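Notebook, Nurgate student robotics project, bench 2
June 2022

Long day, so I'm writing this while I still remember which file is which. Zane and I had the bench from lunch on, and Orhun joined us after his lecture. We're still on the cup task for the end-of-term demo: two arms, two cups, one dish rack, cups go on the rack upside down. It sounds like nothing when you say it like that! I told my mother what I was working on and she asked if the university was paying me for it (no, Mom).

Started with both arms going in at the same time, because Saulius wants to see it done that way at least once before we settle for taking turns. The tricky bit is the middle. There's a dowel standing up in the rack, and both wrists want to swing through the same space over it. I moved the two waiting poses farther apart, so each cup now gets held in the air on its own side until we let it go in.
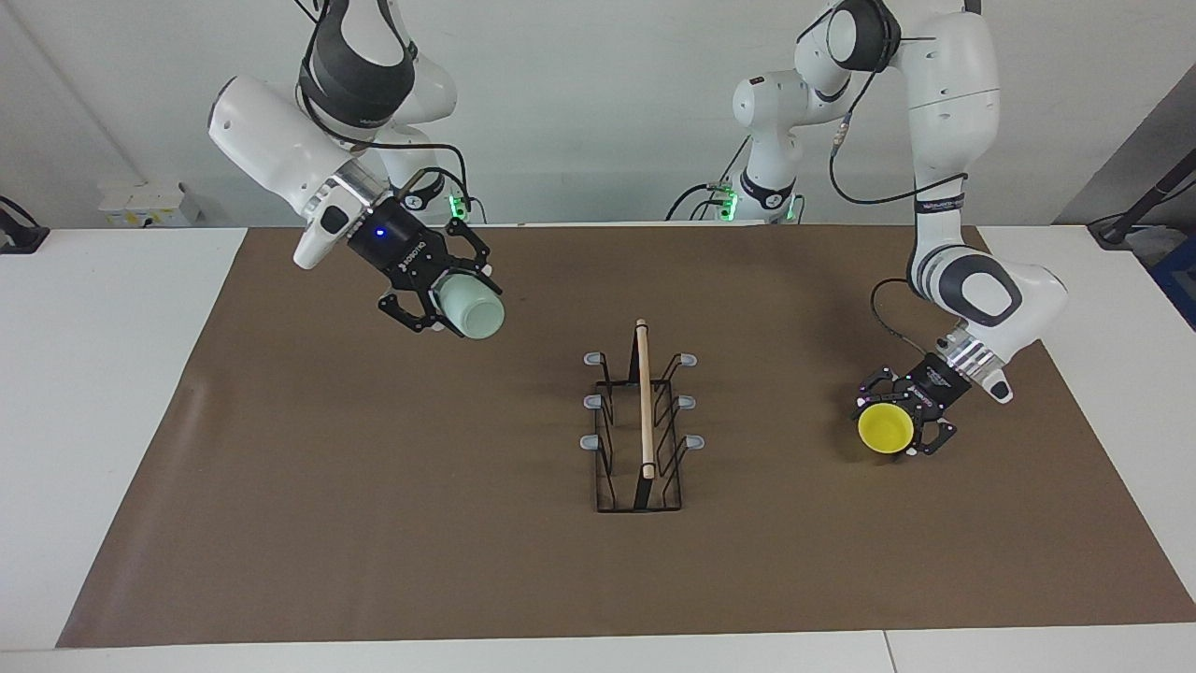 Lorne MacDonald
Second-year student, motion and grasping

With the new waiting poses the planner stopped complaining, at least in simulation. On the bench I ran it slow and kept my hand on the stop button the whole time. Zane read the joint values out loud to me and I wrote them on the back of an old parking receipt, which is now taped to the next page. Please don't throw it away, it's the only copy until I get them typed in.

Grip force: I'd been using one number for both cups and I don't think I should. The green one wants a lighter touch, or anyway it did last week when I was testing by hand. I've split the setting in two in the config (grip_green and grip_yellow). If you pull my branch and your old script falls over looking for plain "grip", that's me, sorry. Orhun already hit it and was very polite about it.

Then we went over to taking turns. Green goes first and gets set down at the corner of the rack, the gripper opens wide and backs off to the side, and only then does yellow come in by the dowel. I like this version a lot more. It's slower, but you can follow what each arm is up to, and for a demo with parents and little kids standing there I think that matters more than speed. Saulius doesn't agree. He thinks it looks like two people being too polite at a door — I said that was kind of charming, and he went off to get coffee.

One thing I keep forgetting: "left" in the code means the robot's left, so from the front of the table it's the wrong way around. I lost a good chunk of the afternoon editing the left arm's retreat pose and wondering why the right arm's retreat hadn't changed. Zane suggested colored tape on the bases. Yes please, before I do it again.

The retreat pose itself is fine now, I think. I'd like the open gripper to clear out a bit farther before the second cup starts moving, but every time I push it back the elbow gets close to its limit and the planner picks some wild way around. Rasmus had a trick for that on the Vinevora project, a middle point between release and retreat. I'll ask him for the file.

Yellow still needs the most care on the tilt. It comes in at an angle and has to be straightened out while the dowel is right there next to it, so there isn't much room to be wrong. My plan is to do the straightening higher up and come down in one plain move. Orhun wants to try it the other way, with the tilt left in until the last moment. Fine by me, he can have his own branch!
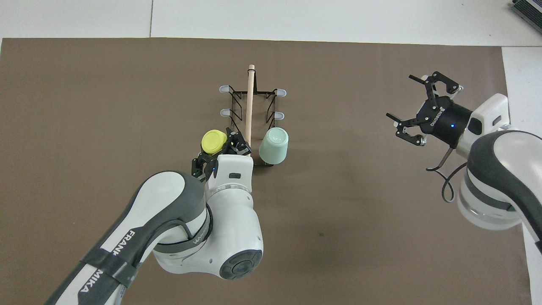 For next time

Colored tape on the two bases (Zane has some).
Type in the joint values from the receipt. Me, first thing.
Get the middle-point file from Rasmus.
Try straightening yellow higher up, then Orhun's version, same start poses for both so we can compare.
Saulius to decide on both-at-once or taking turns before we start on the demo poster.
Bench is booked for the Tarkanlow team in the morning, so we're on after them again.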